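4.3 Applying the Finish Coat

Read section 4.2 (Sanding and Dust Removal) before starting. The instructions below apply to Lillitz Hardwax Oil, clear and tinted, on interior tabletops and shelving. They do not apply to floors.

1. Stir the can with a flat stick until no sediment remains on the bottom. Do not shake.

2. Pour a small amount into a shallow tray. Close the can.

3. Load the pad and wipe it once against the tray rim. The pad should be damp, not dripping.

4. Apply in long strokes along the grain, starting at the far edge. Keep each pass overlapping the last by a third of the pad width.

5. Wait 5 minutes, then wipe off all surplus with a lint-free cloth. Surplus left on the surface cures soft and will have to be sanded back.

Note: On open-grained wood the oil may rise out of the pores for up to 16 hours. Wipe again as needed.

CAUTION: Cloths soaked in oil can catch fire without a flame. Spread them flat outdoors to dry, or submerge them in water in a lidded metal container.

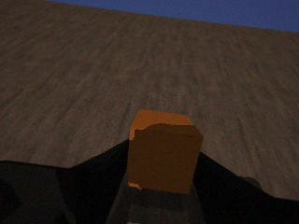
Lefteris Lambrakis writes that on a tinted coat he got lap marks at step 4 every time until he stopped working in sections and took each stroke the full length of the top. The same method is recommended for any surface longer than the user's reach — walk the stroke, do not stop and restart.

6. Leave the first coat to cure for 18 hours with the windows open. Keep the room above the minimum temperature printed on the can.

7. Rub the surface lightly with the white pad from the Presico kit. Use no pressure at the edges, where the coat is thinnest. Vacuum, then wipe with a dry cloth.

8. Apply the second coat as in steps 3 to 5, using half the quantity.

Coverage: a 200 ml can is enough for one coat on a small table. Softwoods take more.

Note: A third coat does not add protection and raises the gloss unevenly. For worn areas, see section 6.1 (Spot Repair).

Clean pads and trays with Gavalas brush cleaner before the oil sets. Water has no effect on it. Store the closed can upside down, away from frost.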